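### 3.2 Suspension, Cable Routing and Routine Care

The humanoid at the Liltholm site is run on a tether at all times. Power, network and emergency-stop lines reach the machine from above, and a separate floor cable links the work area to the control station. This layout was adopted in May, after an earlier arrangement with all lines on the floor led to repeated wear at the connectors. The overhead bundle is left with enough slack for the robot to bend and reach without pulling on its shoulders (Figure 2).

Before each session, the operator checks the bundle by hand from the ceiling point down to the upper body, then follows the thin cables along both arms. Knee and ankle joints are moved through their full range with the motors off. Any joint that shows uneven resistance is logged and the session is delayed until it has been inspected.

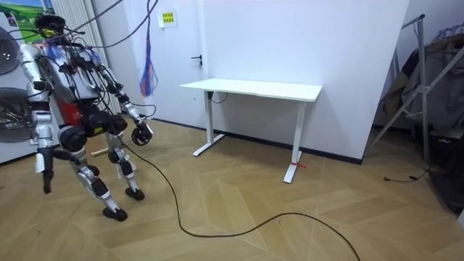
**Figure 2.** The tethered humanoid at the Liltholm site, with overhead cables and floor cable.

Joint fasteners are checked for torque after every 200 minutes of walking. Over the study period, 17 faults were recorded, of which 3 required the robot to be taken out of service. All three involved connectors at the shoulder, where the cables flex most during reaching tasks. The affected parts were replaced with strain-relieved connectors supplied by Gomus, and the routing was changed so that each arm cable has its own fixed point on the torso.

Gripper calibration follows the procedure described by Cho in the Galluvcombe maintenance notes – each gripper is opened and closed against a reference block, and the offset is stored before the arms are enabled. The same operator performs both sides, as small differences in block placement were found to affect the stored values. Calibration records are kept with the fault log, and both were used in the analysis in Section 4.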